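**Ronden Standards Office**
Thread: Revised code of practice for simulated handling trials

**1/** The Ronden Standards Office has today issued the revised code of practice for simulated handling trials. It applies to every team that submits results to the Dovbridge register. The main changes are set out in this thread. The full text has been sent to all registered contacts.

**2/** The code covers trials in which a robot arm picks up, moves or puts down household objects in a simulated room. It doesn't cover trials on physical equipment, which remain under the Figueroa rules until those are reviewed in their turn.

**3/** The revision follows a review of 1,890 trial records, led by Olga Cifuentes and Urs Sutter. Of these, 943 could not be scored a second time by an independent reader. In most cases the record did not say what the arm had been asked to do.

**4/** Section 1: the instruction. Each record must contain the instruction exactly as it was given to the system, including any spelling mistakes. A tidied version may be added on a separate line and must be marked as such.

**5/** Section 2: naming of objects. Every object that the arm may touch must have one name, and that name must be used throughout the record. The reviewers found records in which one item was a "bowl" in the instruction, a "pot" in the log and a "container" in the score sheet.

**6/** Items that the arm is not expected to touch must be listed as well. If a book is lying on the seat when the arm is sent to pick up something else, the book goes in the list.

**7/** Section 3: what counts as held. An object is recorded as held when it is clear of every supporting surface and is carried by the gripper alone. Contact between finger and object is not enough. Nor is a closed gripper.
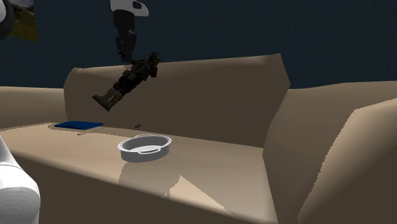 *Soldier figure in the gripper, clear of the sofa seat. Simulated trial.*

**8/** Held and placed are to be scored separately. A trial in which the object is lifted and then dropped short of its target scores for the first and not for the second. Teams that have reported a single combined figure in the past should report both from now on.

**9/** Section 4: what counts as placed. The record must state the target, the part of the object that has to be inside it, and whether the gripper must have let go. "In the dish" is acceptable as an instruction to the system. It is not acceptable as a scoring rule.

**10/** Where an object is longer than the opening it is to go into, the team must decide before the first trial whether resting across the rim counts. Casimiro Herrero has supplied worked wording for this case, and it appears in Annex B. Teams may copy it without asking.

**11/** Section 5: jointed and irregular objects. Figures with limbs, straps, pouches or other projecting parts need an agreed reference point. The code recommends the waist. A hand or a boot should not be used, as it can lie some way from the bulk of the object.

**12/** The starting position of such an object must be given as well as its location. "On its back" and "face down" are different starting conditions and are to be reported in separate rows. 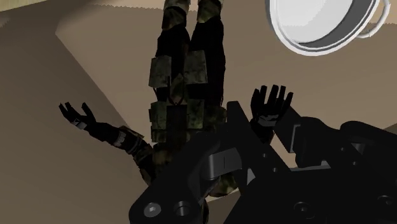
**13/** Section 6: views. Each trial must be stored with at least one wide view and one close view. The close view often shows the fingers at the expense of the object, and a reader working from it alone may be unable to tell whether a grip has been made. Neither view may be scored without the other.

**14/** Views must be stored as rendered. Brightening, sharpening or smoothing is not permitted in the scored copy. Jagged shadow edges and very dark areas are to be left alone. If the lighting makes an object hard to read, that should be entered under "conditions" and the trial kept.

**15/** Section 7: excluded trials. A team may exclude a trial only for a reason listed before the run began. Of the records under review, 137 had been removed with the single word "glitch". That word is no longer accepted.

**16/** Accepted reasons include an object passing through a solid surface, an object missing at the start, and a simulator that stopped before the time limit. Excluded trials stay in the file. They are marked, counted and published with the rest.

**17/** Section 8: number of trials. A headline result must rest on no fewer than 400 trials per task. Smaller sets may still be published on the register -- they are useful for early work -- but must carry the heading "Preliminary" and may not be ranked.

**18/** Section 9: statement of setting. Any picture or clip taken from a simulated trial must say that it is simulated wherever it is shown to the public. This applies to slides, posters and posts such as these. The word must be next to the picture or in the same post.

**19/** Section 10: claims. Results from simulation may be described as results from simulation. Teams must not state or suggest that a physical arm would do the same unless physical trials have been carried out and are cited. The Office will return submissions that depart from this.

**20/** Several members asked during the consultation whether the code would set a minimum success rate. It does not. The register records how well a task was done and leaves it to the reader to judge whether that is good enough for a given use.

**21/** A further question concerned the Canditz room set, which many members use for sofa and table tasks. It may still be used. The version number must now be given, and any furniture that has been moved or resized must be noted.

**22/** Timing. The code takes effect in May. Records submitted before then will be read under the old rules and labelled accordingly. Teams may ask for an old record to be read again under the new code, once per record and at no charge.

**23/** The register will be closed for the changeover on the Sunday before the code takes effect. Drafts saved in the system will be kept. Files part-way through an upload will not, and members are asked to finish or cancel these beforehand.

**24/** Questions about scoring should go to Carmela Arrieta. Questions about file formats and stored views should go to Julián Ortuño. Please quote the section number -- it saves a second message.

**25/** Correction to post 10: the worked wording for objects resting across a rim is in Annex C. Annex B contains the blank score sheet.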